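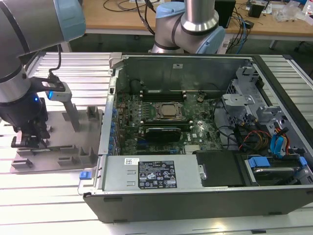 Dell tower on its side, panel off, CPU showing. Cable pile on the desk behind is next on the list

porkham_pete
Posted 3/1/20

OK so I finally got this thing open. Dell tower, got it from the Clemgate surplus sale, 10 bucks, no returns. Pic is where I'm at. Cooler off, CPU still clamped in the socket, graphics card still in. Plan is clean it up, new paste, swap the memory, then it goes in the back room as a file box.

Questions before I go further
– do I pull the graphics card before I put the cooler back or after
– is isopropyl ok on the top of the CPU or do I need the special stuff
– anyone know if these take a normal power supply

Want it done tonight if I can, somebody else needs the table tomorrow.

solderdad60
Card out first. Always. You want room for your hands and the thing is lying right there over the board. One screw on the bracket, little tab at the end of the slot, lift straight up. Don't rock it.

Isopropyl is fine. Coffee filter, not paper towel, paper towel leaves fuzz.

Ha-rang Moon
Agree on the alcohol, disagree on the card. If it's seated and working leave it seated. Every time I "just take it out for a minute" I end up chasing a no display problem for an hour. You can get a cooler on with the card in. I've done it on plenty of these.

solderdad60
You can, sure. You can also drop a screwdriver in the fan. He's got to dust it anyway, fan side is facing up.

Ha-rang Moon
Then hold the blades still and dust it in place?? Not hard

castillo_kid
is it ok to have the board side right on a metal table, I was always told wood or cardboard

solderdad60
The board is in the case. Case is on the table. Totally fine. If he had the bare board out on those metal slats yes I'd be yelling.

castillo_kid
ah ok. missed that

Bienvenido Sarmiento
Couple things from someone who did a whole closet full of these for a school in Bornum.

Power supply – depends on the model. A lot of Dells use their own connector on the board and a regular one won't plug in without an adapter. Look at the big plug before you buy anything. Count the pins. If it isn't the usual 24 keep the original supply and be happy.

Memory – write down what slot each stick came out of. Tape on the stick, number on the tape. There's slots on both sides of the CPU on yours so it's not just a row of four like a home machine, and the fill order matters. Usually there's a diagram on the inside of the side panel. You still have the panel?

porkham_pete
Yes have the panel, its leaning on the wall. Will look.

porkham_pete
OK diagram is there. Sort of. Half the sticker is torn off. I can see the first two slots for each bank and thats it.

Bienvenido Sarmiento
That's enough to boot. Start with 2 sticks in the first slots it shows, see if it posts, then add.

mrs_wrench
Can I ask about those crumpled plastic bags by the desk. If those are for the parts please use antistatic ones. Clear bags are usually not. Put the memory in the pink or silver kind

porkham_pete
Not for parts. But fair

Ha-rang Moon
I've stored ram in sandwich bags for years and never killed a stick

mrs_wrench
That you know of. It doesn't always die right away, sometimes you just get weird crashes in December and blame the software

Ha-rang Moon
ok that's a little specific lol

solderdad60
She's right though.

castillo_kid
how much paste. I see pea, I see X, I see people spreading it with a credit card

solderdad60
Pea.

Bienvenido Sarmiento
On a small chip, pea. If the metal lid on his is a big one I'd do an X or it won't reach the corners. Measure the lid with your thumb, if it's wider than your thumb do the X.

solderdad60
I've never done an X in my life and nothing has cooked.

Bienvenido Sarmiento
Fine, we can both be right. Just don't do it twice, if you lift the cooler clean it all off and start over.

porkham_pete
Update. Took the card out, sorry Ha-rang. Tons of lint in the fins. Cleaned CPU top with alcohol and a coffee filter, did the X. Cooler on, screws in corner to corner, few turns each. Plug is NOT the normal one so keeping the old supply.

2 sticks in, borrowed a monitor. Beeped once and came up. Clock is way off so I guess the coin battery is dead, have one in a drawer

Ha-rang Moon
and the card?

porkham_pete
Went back in first try

Ha-rang Moon
lucky

mrs_wrench
Swap the battery with the power cord out, then set the clock before you install anything. Updates fail with a bad date.

castillo_kid
what are you putting on it

porkham_pete
Havent decided. Need more drives first. Will start a new thread for that, this ones done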